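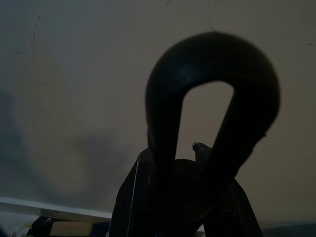 Dear Chaltu, dear all,

Thank you for your questions about cleaning the corridor at Mamo. I will answer first the one about handles, as the order to Stollon must go this week. My opinion is that we should take handles which a person can hold with the whole hand, also with gloves on. A thick black loop with a smooth round top, as in my picture, is the shape I have in mind. The opening inside is tall and narrow, so please try it with the gloves before we order more of this kind. The flat handles from Hoder are cheaper but they hurt my fingers after one hour.

On Mon 31 May, Chaltu Teshome wrote:
> Hello everybody,
> I have the list for Stollon nearly ready and three things are open.
> First, which handles do we want? Second, should we wash the walls
> also, or only do the floor? Somebody said that the marks will
> not go away in any case. Third, Tsegereda asked if we sort the
> rubbish or if all of it can go in one bag. We still have 200 of
> the thin bags and I would like to use them up.
> The budget for everything is 1,334 and I have spent 860.
> Chaltu

About the walls: I would wash only where it is needed. The marks I have looked at are small. There is a thin short one which could be a scratch or could be pencil, and further to the left a weak dark scuff. For pencil a soft rubber is enough. For scuffs I use a damp cloth with a very little Sundex, and I dry the place directly afterwards. If it is a scratch, please do not rub it, the paint around it will become shiny and then it looks worse than before.

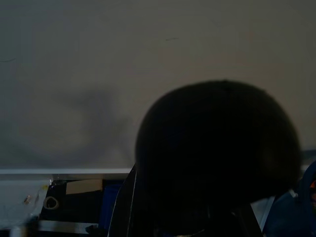 Wall with the short dark mark, near the top.

About the floor and the sorting: the dark carpet is the difficult part. Small scraps of paper you can see well on it, but dust and hair you cannot, so I go along the wall twice. I begin at the skirting board and pull everything away from it with the brush, then I put the dustpan flat on the carpet and sweep towards the wall side. When the lip of the pan is bent, the small pieces go under it.

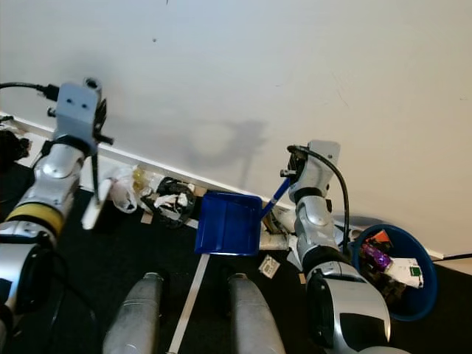 Large things I pick up by hand before I sweep. Plastic bags should never go under the brush, they only travel in front of it. I would say to Tsegereda that we sort in 2 groups, clean paper and all the rest. Paper which was already inside a dirty bag stays in the bag and goes with the rest, it is not worth opening it. For this the thin bags are good enough if we do not fill them more than half.

Chaltu, could you please add one more dustpan to the list, and ask Stollon if they sell the brush separately? The money which is left should be enough for both.

With kind regards,
Tsegereda's neighbour from the second floor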